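Giving up the allotment, and what I'm doing with the evenings

I handed the allotment key back in September. I had the plot for eight years, and for the last two of them I was mostly going up there to feel bad about it. The site secretary sent a polite letter about the state of the paths, and I read it at the kitchen table and realised I was relieved. So I rang her and said someone else should have it.

A few people have asked what happened, so I'll put it down once.

The short version is that my shifts changed. I used to finish at three and could be on the plot by half past. Now I finish at six, and for half the year that means digging in the dark. Weekends went to my dad's house, which we were clearing, and by the time that was done the bindweed had the lower half of the plot and the couch grass had the rest. I put down cardboard. I put down some old carpet, which you aren't supposed to do, and had to take it up again. I grew decent potatoes every year without fail and I never once got a carrot worth eating. The soil there is clay and full of stones, and the books all tell you to add sand, which I did, and it made something like mortar.

The shed went to Unai Villalobos, two plots down, who had been keeping his tools under a tarpaulin. We moved it whole, on a trolley borrowed from his work, and it lost one pane of glass and the felt off one corner. He gave me a box of onions for it. I kept the good fork, the hand trowel and the watering can with the brass rose. Everything else I left for whoever came next, with a note about which tap sticks.

I thought I would miss it more. What I miss is having a place to go that isn't home or work, and I've been trying to work out how to have that without the weeding.

For a while I just walked. There is a loop from my door that goes down to the canal, along past the boatyard and back up by the school, and it takes an hour if the lock gates aren't busy. I did it most nights until the clocks changed. It was fine. I got to know some dogs. But I come back from a walk with nothing in my hands, and after all those years of coming back with at least a bag of chard I found that odd.

Rasmus Petrauskas at work bakes, and he talked me into trying rye bread. His recipe is his aunt's, from a notebook, and he copied it out for me with the quantities in grams and the timings left out. I asked how long it should prove and he said until it's ready. My first loaf was the weight of a paving slab. The second was better and the third I gave away, which I took as a good sign. Rye doesn't behave like wheat. It doesn't get stretchy, it stays like wet cement the whole way through, and you have to trust that it's doing something. I use a loaf tin lined with paper and bake it hot for 30 minutes, then turn the oven down and leave it until it sounds hollow. Then you're meant to leave it wrapped in a cloth until the next day before cutting it. I have managed this once.

The starter lives in the fridge and wants feeding once a week, about as much responsibility as I'm after.

I've also been eating at the table again. When I was on the plot every evening I ate late and standing up, usually something on toast, and when I stopped going I carried on doing it out of habit. So I cleared the table, which had five years of seed packets and string on it, and sat down.
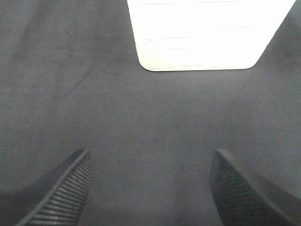
Clearing it took most of an evening and I found three pairs of secateurs. The seed packets I sorted by date, and nearly all of them were too old to bother with, though I kept the broad beans, which seem to last for ever. I've got rid of the oilcloth too, as it had gone sticky along the fold. Dark grey cloth is what I'd go for now if I was buying for a kitchen, the plain felty sort with no pattern, as anything white stands out on it straight away and I drop a lot of flour. I haven't found the right length yet. The table is an awkward size, an old drop-leaf from my dad's, and every shop I've tried sells cloths for six places or for two.

As for growing things, I haven't stopped altogether. There are two pots of parsley by the back door and a bay tree that was a leaving present from the plot holders. The parsley is doing well. The bay has scale insect, and I go over it with an old toothbrush and soapy water, one leaf at a time, which is slow but oddly restful with the radio on. I might put some garlic in a trough before it gets too cold. You can't really go wrong with garlic, and it doesn't need looking at until spring.

Unai says the new people on my plot have a toddler and a lot of raised beds. They've filled them with bought compost, and he reckons they'll have carrots by June. He's promised to bring me one.

If anyone reading this bakes with rye and knows how to stop the top crust splitting along one side, please leave a comment. Rasmus says it's the oven and I think it's the tin.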